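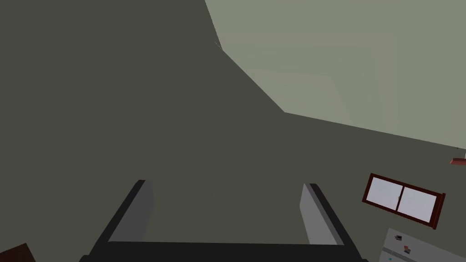
Kamum Tilt Guard for Two-Arm Mobile Units
Software module and house test set
Part of the Duan control line from Plindwood
Page last changed 7/31/22

Tilt Guard watches the body angle of a two-arm mobile unit and stops arm motion when the angle passes the limit you set. It was written after a fault in the Duan 2 controller. Owners who still run Duan 2 should read the fault notice below before using any reach routine near a doorway.

What went wrong

In March a customer at Ollmont reported that a simulated unit kept driving its arms after the body angle had gone far past the safe range. The controller took the angle from the base only. When the base reading froze, the controller held the last good value and treated the body as level. Arm commands kept going out as normal and no alarm was raised.

Rasa Navickas repeated the fault in our own test house. In 26 runs with a frozen base reading, the old controller failed to stop the arms every time. The grippers also stayed under power, so a part held at that moment would not have been released or locked on purpose.

We have no report of this fault on a physical unit. The same code is used on both, so the notice covers both. 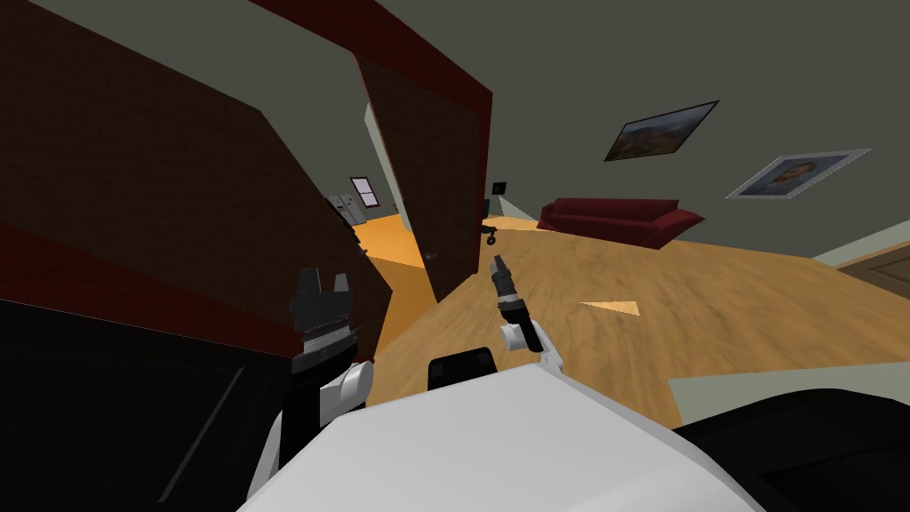 How Tilt Guard handles it

The module compares the base angle with a second angle worked out from the head camera mount. If the two differ by more than 7 degrees, or if either one stops updating, the arms are held where they are and the base brakes are set. The operator gets a tone and a plain text message naming the reading that failed.

Gripper behavior on a stop can be set to Hold or Release. It ships set to Hold. Do not change this to Release if the unit works above people, pets or glass.

A stop has to be cleared by hand. Tilt Guard will not restart motion by itself, even if both readings come back into range. Early builds did restart, and Kaiwen Fang had that taken out before release.

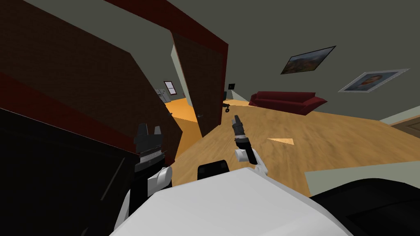
The test set

The house test set loads a furnished home with a living area, a hallway and an inside door. Each case starts the unit at a different body angle and then freezes, delays or drops one of the readings. Run the full set after every controller update and keep the log. A case marked Late means the arms did stop but took longer than 930 ms, and should be treated as a fail.

Known limits

Tilt Guard does not prevent a fall. It does not detect a blocked wheel. If both readings freeze at the same value while still sending fresh time stamps, the module will see them as good. A fix for this is being tested and has no release date.

Works with: Duan 2, Duan 3
Does not work with: single-arm units, fixed bench arms
Supplied as: download with license key
Price: no charge to registered Duan 2 owners

To report a stop that did not happen, send the full log and the controller version to Plindwood support. Leave the unit powered down until you get a reply.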